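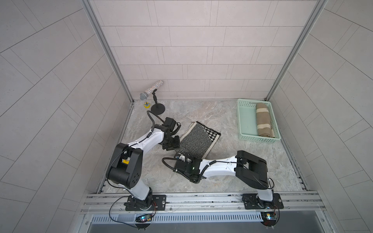
Station 2, fixed camera, with the rug in the work area.

Brokthorpe Textile Handling Set
Student project data card, version 2

Summary
This set holds teleoperated recordings of two small robot arms handling patterned items on a marble-patterned floor. It was collected by the robotics club at Brokthorpe as the shared project for the school year. The club also uses it as practice material for the Varneck track, a student competition in which a policy is scored on items it has not seen in training.

Contents
The release has 341 episodes, of which 152 are held out for testing. Each episode is stored in its own folder with joint positions, gripper commands, video and a plain text task line. Operators were club members, most with less than one school year of practice. Skill varies a lot between folders, and we kept the slow runs.

Setup
Both arms are mounted on an aluminum rail at the front of a tiled enclosure. Each has a black gripper and its own small circuit board next to the base. A fixed camera covers the whole work area, and close views come from a camera at the gripper. The microphone on its desk stand, the mint-green basket with the rolled towel and the yellow tape stay at the back as distractors. They are never the target of a task in this release, but their exact placement may shift between sessions — do not use them as calibration marks.

Items
The target items were picked for high contrast and repeated pattern. Zigzag and chevron knits gave our first segmentation model a lot of trouble, mostly at folds, where a sleeve lying over the body carries nearly the same pattern 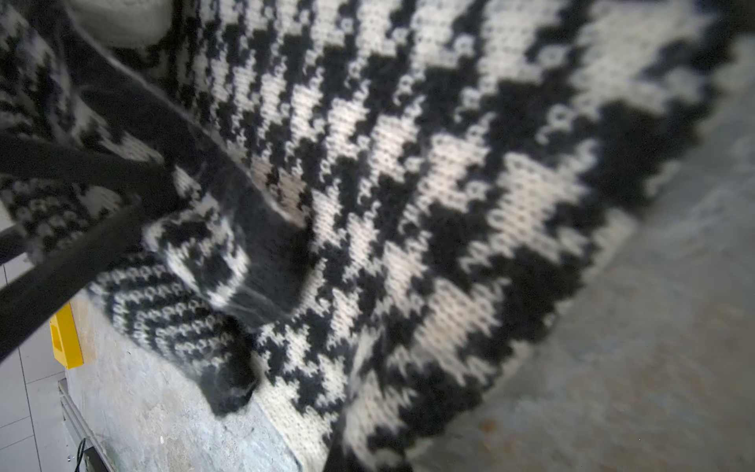
as the cloth under it. Close views help only in part. With the gripper near the fabric, its fingers hide some of the edge the model needs, and the stone behind the item goes soft. Masks for these views were drawn by hand by Ildikó Lengyel and checked by Manju Bisht. Where the two did not agree, the pixel is marked 255 and should be ignored in the loss.

Known problems
Joint logs and video use separate clocks. Run align.py before training.
Task lines were typed by the operators. Spelling has been left alone.
Black grippers over black yarn are often merged in the automatic masks. Use the hand-drawn ones.
Shoe episodes include contacts where one gripper presses on the upper while the other stays open. The contact flag covers the pressing arm only.

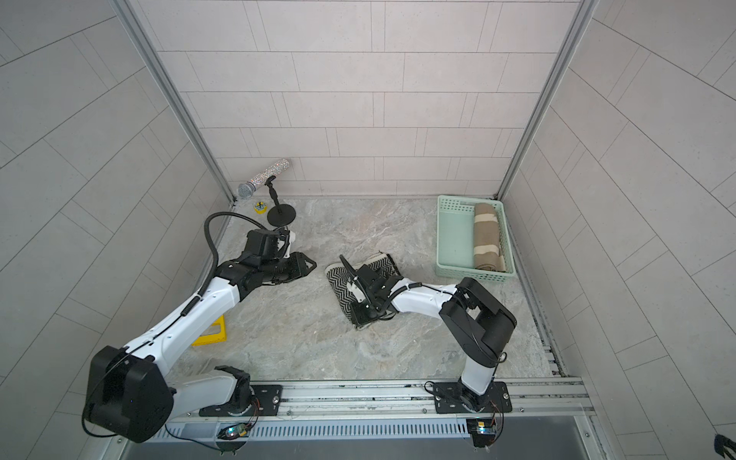 Baseline
The baseline is Tramora, a small imitation policy written by I-hsuan Yu. Default training is 1,000 steps with a batch size of 9, which fits on the club desktop. It is meant as a check that the loader works — it is not tuned, and we do not report a score for it.

Changes
Version 2, Jan 15, 2019: shoe episodes added, contact flag added, test split redrawn by item.
Version 1: first release, rugs and sweaters only.

Use and contact
Free for class and club use. Teams entering the Varneck track must name the set in their report. Send corrections to Nigel Tapley with the episode folder name and the time in the video.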